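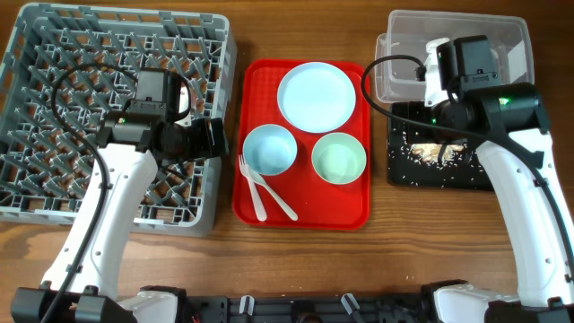

*Gray dish rack on a wooden tabletop.*

**GIMUVSIDE TENANTS' ASSOCIATION**
**Minutes of the Regular Meeting**
February 17, 2020, Schouten Room

**Presiding:** Selamawit Tekleab, Chair
**Recording:** Arben Karagiannis, Secretary

A quorum was declared and the meeting was called to order at 7:04 p.m.

## 1. Minutes of the previous meeting

The minutes were approved with one correction. Under "Heating," the words "east stairwell" should read "west stairwell." The Secretary will amend the posted copy.

## 2. Laundry room

The Chair reported that the management company, Brerkley, has replied in writing to the Association's letter on the laundry room. Brerkley agrees to replace the door closer and the light over the folding table. It does not agree to extend the hours past 10:00 p.m., citing the bedrooms directly above.

Discussion followed. A member from the second floor supported the present hours and stated that the dryers can be heard through the floor even with the door shut. A member who works evening shifts asked whether the room could open earlier in the morning instead. The Chair considered this a reasonable request and will put it to Brerkley.

**Motion:** That the Association request a 6:00 a.m. opening for a trial period. Moved and seconded. Carried, with 2 opposed.

## 3. Shared kitchen

The Secretary presented the revised rules for the shared kitchen, which had been sent to members ahead of the meeting. The following changes were accepted without a vote:

- Dishes may be left in the rack overnight but must be put away by noon the next day.
- Items left longer than one week will be moved to the shelf by the door.
- Persons booking the kitchen for a private event must wipe down the stove and take their trash with them.

The rule on labeling food in the refrigerator was debated at length. The draft required a name and a date on every item. Several members objected to the date as burdensome, and one asked who would enforce it. The Secretary proposed that a name and unit number be required and the date be left to the owner. Agreed.

It was noted that the drain under the left sink remains slow. Brerkley has been notified.

## 4. Cornerstone and building history

The Secretary reported on his visit to the county records office. The deed confirms 1866 as the year of the original structure. The date painted in the lobby is therefore wrong and should be corrected when the lobby is next painted. Copies of the deed and one survey map were obtained and will be kept in the Association's binder.

A member asked whether the age of the building would affect the window replacement. The Chair did not know and will inquire with the city.

## 5. Financial report

The balance on hand is $332. No bills are outstanding. The Chair reminded members that dues for the current year may be paid by check or in cash and that a receipt should be requested in either case.

The Association has received a quotation of $300 from Ruva for repair of the courtyard bench and gate latch. Members felt that this would leave too little in the account.

**Motion:** That the gate latch be repaired first, and that Ruva be asked to quote for the latch alone. Moved and seconded. Carried unanimously.

## 6. Snow and ice

Complaints were received that the rear steps were not salted after the last storm. Under the lease this is the duty of Brerkley. Members are asked to report icy conditions to the management office by telephone and to write down the time of the call. The Chair will collect these times and present them together.

## 7. Other business

A request to hang a second bulletin board near the mailboxes was referred to the Chair.

A member asked that bicycles not be chained to the stair rail. The Secretary will post a notice.

The lost key to the storage cage has not been returned. The lock will be changed if the key is not found before the next meeting.

## Action items

| Item | Assigned to |
|---|---|
| Request for 6:00 a.m. laundry opening | S. Tekleab |
| Inquiry to the city on windows | S. Tekleab |
| Final copy of kitchen rules | A. Karagiannis |
| New quotation from Ruva, latch only | A. Karagiannis |
| Notice on bicycles | A. Karagiannis |

The meeting was adjourned at 8:31 p.m.

Respectfully submitted,
Arben Karagiannis, Secretary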